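Search this site
Enter keywords

Reading Ruth Slowly: Handout 2, Gleaning in the Fields

Okay, welcome back! I know we rushed the end of chapter 1, so I'm picking up right where Naomi and Ruth reach Bethlehem at the start of the barley harvest. 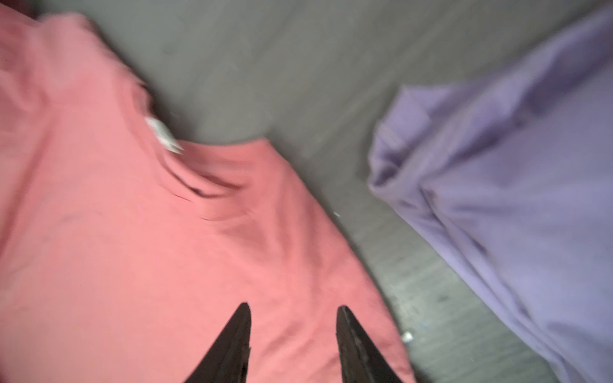 Have Leviticus 19 open next to Ruth 2, because I'm going to keep jumping between them (sorry in advance). The law told landowners to leave the edges of the field for the poor and the foreigner. Ruth is both, and she still asks before she picks up a single stalk. I love that about her.

Look at verse 12. Boaz says she has come to take refuge under the wings of the Lord. Keep a finger there and peek ahead to 3:9, where Ruth asks him to spread the corner of his garment over her. In Hebrew it's the same word, kanaph, for wing and corner! So she's more or less handing his own prayer back to him.

For next time:
- Read chapter 3 twice, once out loud
- Psalm 91, verses 1 to 4
- Write down every place you spot the word "kindness"

The Bikolham group meets in the upstairs room again through June. Extra copies of this handout are on the shelf by the door.

We use cookies to improve your visit. Accept / Manage settings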